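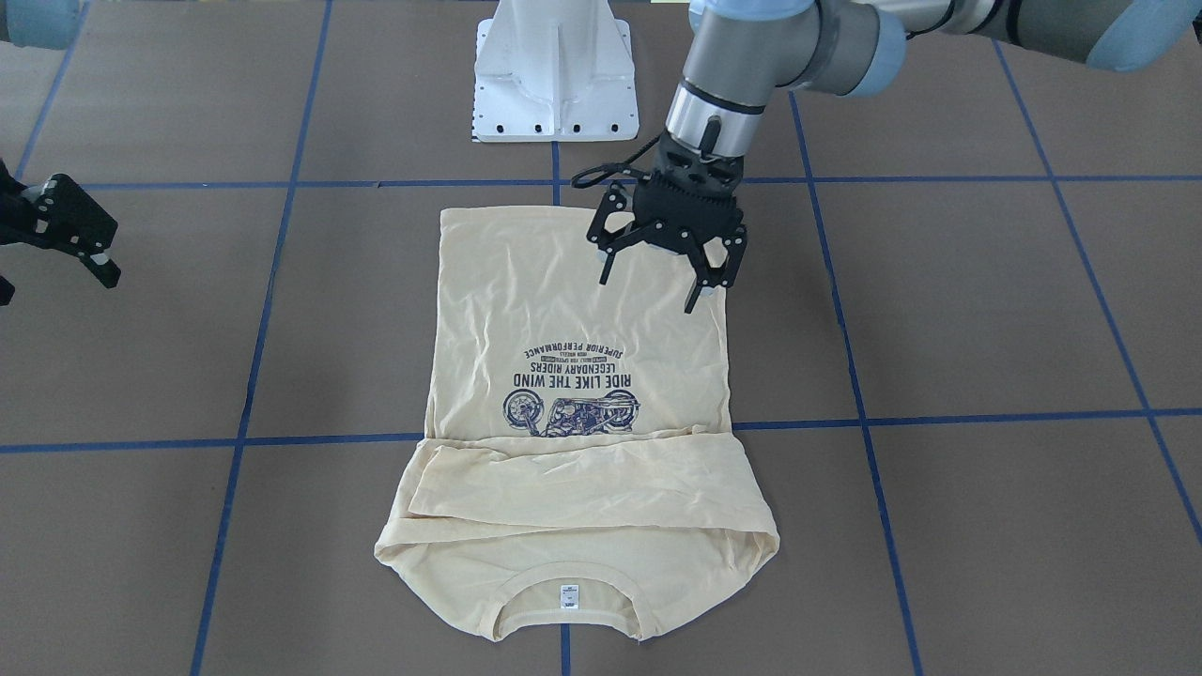 I cut my wardrobe down in April and said I'd write up how it went. It's 14th September now, so this is the write-up. Thread.

I started with 51 T-shirts. I know because I put them all on the bed and my sister made me count. Some went back to college. One was from a Flaron sales conference I don't remember attending.

The rule I used came from Consuelo Lozano, who I used to work with at Kostwood. If you wouldn't put it on today to go buy groceries, it goes. She doesn't allow a maybe pile. I had a maybe pile anyway – it lasted a week and then I got tired of walking past it.

Light colors were the hardest to judge. White and cream shirts look fine in a drawer and then you take them to a window and the underarms are yellow. Check them in daylight before you decide.

Several people asked about the yellowing. It's mostly a reaction between sweat and the aluminum in antiperspirant, and body oil adds to it. Chlorine bleach can make it worse. I soak in oxygen bleach and warm water overnight, then wash as usual. It worked on most of mine.

The ones it didn't work on are rags now. An old cotton T-shirt makes a better dust cloth than anything I've bought. Cut off the seams first or they scratch.

Printed shirts: turn them inside out, wash cold, and keep them out of the dryer. I ruined a good one from a MacLeod street fair by drying it on high. The print cracked right across the middle the first time.

If a print feels tacky after washing, don't iron it directly. Put a plain cotton cloth over it, or iron from the back. Or skip ironing. I skip ironing.

On folding. I tried standing everything up in rows like the videos. It looks good for a few days. Then I pull one out in a hurry and the row falls over. What works for me is a flat stack, short enough that I can reach the bottom one without wrecking the rest.

Heavy shirts go in a different drawer from thin ones. The thin ones slide around under the weight and come out creased.

Storage for the off-season stuff: I bought 2 Gellska boxes, the fabric kind with a zipper. They're okay. The zipper on one sticks at the corner. I wouldn't pay full price for them again.

Wash everything before you put it away for months, even if it looks clean. Sweat and food you can't see will darken over a summer, and moths like it too.

Where the rest went: the good ones to the thrift store on my block, the worn ones to textile recycling at the transfer station. Call ahead. Mine only takes clothing in tied bags and turned me away the first time with an open box.

Dirceu Cordeiro replied to my first post in the spring and said I'd be back up to the old number in a year. I've bought two since then and was given one at a 5K. So he may have a point, but it's slow going.

What I'd do differently: I got rid of too many long sleeves. The office is freezing and I only kept the ones I liked, which are all too nice to wear for painting or yard work. Keep something ugly.

I also wish I'd taken a photo of the ones with memories attached. I donated my dad's old softball shirt by accident – it was folded inside another one. Unfold everything before it goes in the bag.

Next is socks and then coats. I don't expect to have much to say about socks.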